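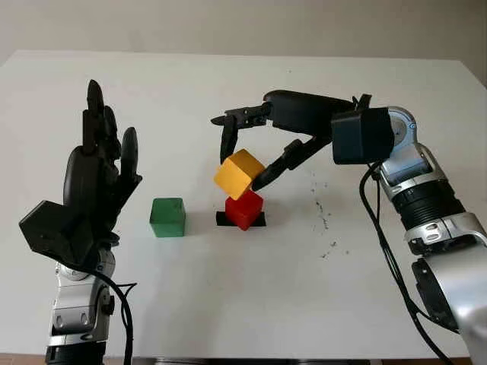 ## 4. Nivelado y puesta en servicio de la mesa Cotach

Si ha llegado hasta esta sección, la mesa ya tiene cuatro patas y un tablero, y a usted le sobra un tornillo. Es el de repuesto. Si le sobran dos, vuelva a la sección 3.

### 4.1. Antes de nivelar

1. Coloque la mesa en su sitio definitivo. Mover una mesa ya nivelada equivale a no haberla nivelado.
2. Gire a mano las cuatro patas regulables hasta el tope inferior.
3. Retire el film protector del tablero tirando desde una esquina, despacio. Guárdelo si le hace ilusión; la garantía no lo exige.
4. Deje reposar el tablero 6 horas a temperatura ambiente. La mesa no tiene prisa, aunque usted la tenga.

> **Atención:** no se suba al tablero para cambiar una bombilla. Horkar fabrica también escaleras.

### 4.2. Nivelado 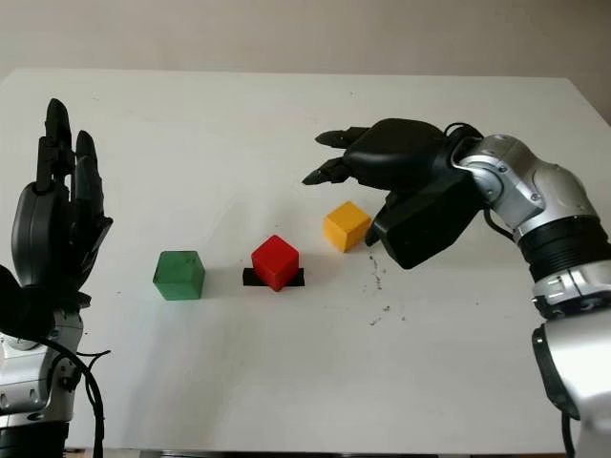
1. Ponga un nivel de burbuja en el centro, en paralelo al lado largo. El nivel del teléfono sirve para salir del paso, siempre que la funda no tenga anilla.
2. Suba la pata más baja con la llave de 14 mm (incluida, en la bolsa que casi todo el mundo tira con el cartón).
3. Gire el nivel 90 grados y repita. La primera lectura se habrá estropeado un poco. Corrija con cuartos de vuelta y paciencia.
4. Apoye las dos manos en una esquina y empuje hacia abajo. Haga lo mismo en las otras tres. Si cojea, suba solo la pata que queda en el aire.
5. Apriete las contratuercas contra el bastidor.

**Nota:** el recorrido máximo de cada pata es de 10 mm. Si el suelo pide más, el problema es del suelo – consulte a un albañil.

### 4.3. Cuidado de la superficie

El acabado blanco mate disimula bien las huellas y bastante mal el café. Para la limpieza diaria basta un paño de microfibra humedecido en agua con unas gotas de jabón neutro.

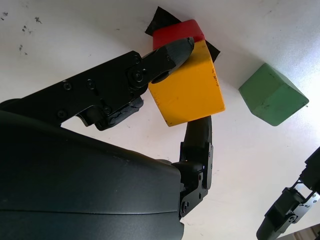
Para manchas rebeldes, siga este orden y deténgase en cuanto funcione:

1. Agua tibia y jabón, con el paño bien escurrido.
2. Limpiador Clumell sin diluir, un minuto, y aclarado.
3. Goma de borrar blanca, para marcas de lápiz y roces.
4. Resignación y un salvamanteles.

No use estropajo, acetona ni polvos abrasivos. Tampoco la parte verde de la esponja, que es estropajo aunque venga pegada a otra cosa. Los restos de cinta adhesiva se retiran con aire templado de secador y una espátula de plástico.

> **Precaución:** no deje recipientes calientes directamente sobre el tablero. Los cercos no están cubiertos por la garantía, ni siquiera los muy redondos.

### 4.4. Revisión periódica

1. A la semana de uso, repita el punto 4 del nivelado.
2. Reapriete los tornillos del bastidor una vez al año. Noviembre es tan buen mes como cualquier otro.
3. Compruebe que los tapones de goma siguen en las patas y no debajo del sofá. 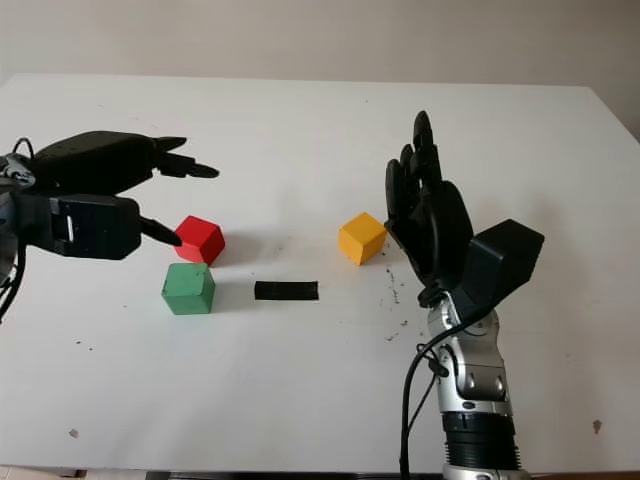 ### 4.5. Si algo no va bien

- **La mesa cojea solo por las mañanas.** Alguien la mueve por las noches. Vuelva a nivelar y pregunte en casa.
- **La contratuerca gira sin apretar.** Rosca pasada. Pida el recambio 1000 al servicio técnico, a la atención de Cleiton Barros.
- **Cruje al apoyarse.** Afloje los tornillos del bastidor media vuelta, reapriételos en cruz y apóyese con algo más de tacto.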